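Komora Abrasives Listings
Data card, last revised 2020-02-21

Summary

Komora is a set of product listings for sanding and grinding supplies, collected from small online shops and cleaned up by hand. It has 131 listings from 4 shops. Each listing has a title, the seller's description, and a table of attributes pulled from the description: grit, belt or disc size, grain type, backing, and pack quantity.

The set was put together by Noemi Wojcik and Calum Carnegie to test parsers that read hardware listings. It is small and meant for checking work by eye. Do not train on it.

Files

listings.csv – one row per listing, UTF-8, comma separated
attributes.csv – one row per attribute, joined on listing_id
grits.txt – grit spellings and the form we map them to
pages/ – saved text of the original pages, with picture positions kept

Fields in attributes.csv

listing_id: matches listings.csv
name: grit, width, length, diameter, grain, backing, or quantity
raw: the text as the seller wrote it
value: the cleaned value
unit: in, mm, or blank
checked: 1 if a second person has read the row

Grits

Sellers write the same grit as P80, p80, 80#, 80 grit, and #80. We keep the P only when the seller used it, because the P scale and the older US scale drift apart in the finer grades. A mixed pack gets one grit row for each grade in it. When a listing says only "coarse" or "fine", the word stays in raw and value is left blank.

Pictures in the saved pages

The pages keep their pictures in the order the shop had them. Pictures were not used in labeling, and no attribute comes from one.

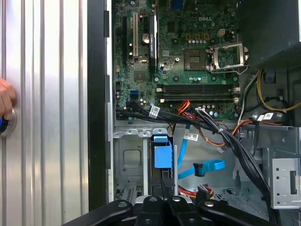 Open desktop tower with a Dell motherboard, side panel off.

Picture files have their own license note in the pages folder. The text files can be used without them.

Sizes

Belt sizes are width first, then length, even when the seller gave them the other way around. Fractions are turned into decimals in value and left alone in raw. Nothing is converted between inches and millimeters. If a seller gave both, there are two rows.

Checking

98 of the listings have been read by both of us. The rest have been read once and have checked set to 0. Where we disagreed on grain type, usually over "ceramic" against "ceramic blend", we went with the seller's wording.

Known problems

Two listings from the Broketti shop are for the same belt in different packaging. Both were kept.
Quantity is missing wherever the seller wrote "set" with no number.
Some Pumov titles end in the middle of a word. They were that way on the site.
Prices were dropped in November and will not be added back.

Corrections

Send the listing_id and the line you think is wrong to Noemi Wojcik. Changes to grits.txt go to Calum Carnegie – please include the raw text along with the value you expected.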